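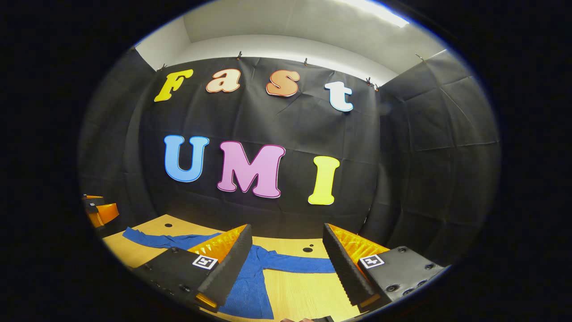
Folding of Long-Sleeved Garments on a Table
Student project report, Home Textiles course
Author: Gunārs Juška
Submitted: 4/10/24

1. Aim of the project

In my project I compared two ways to fold a garment with long sleeves. I wanted to know which one is faster for a beginner and which one gives a pile that stays straight on the shelf. The topic came from my practice in September at Sokstead, a small shop for used clothes, where I was folding for most of the day and my piles were often falling.

2. Working place

All folding was done on a table and not on a bed or on the knees. The garment must lie flat before the first fold, with both sleeves pulled away from the body. If one sleeve stays twisted at the shoulder, the mistake goes through all the next steps and it is seen at the end as a thick corner.

3. Methods

The first method I call the side fold. One side of the body is brought to the middle, the sleeve is turned down along it, and then the same is done with the other side. After this the bottom goes up to the collar.

The second method is the cross fold. Both sleeves are laid across the chest first, and the body is folded over them in three parts.

I made 60 folds with each method. The work was divided into sets of 12, with a short rest between the sets, so that tired hands would not change the times too much.

4. Results

The side fold was slower in the first two sets, but later the difference was small. The cross fold was easy to learn, but with knitted fabric the sleeves moved under the body and made a bump. Of the 120 folded garments, 116 could be put on the shelf without repair. The four bad ones were all from the cross fold.

5. What I would change

I measured the time by myself, with a kitchen timer, and starting it took one hand. Next time I will ask a classmate to do it. I would also like to try thicker fabric, for which the side fold may need a wider first step.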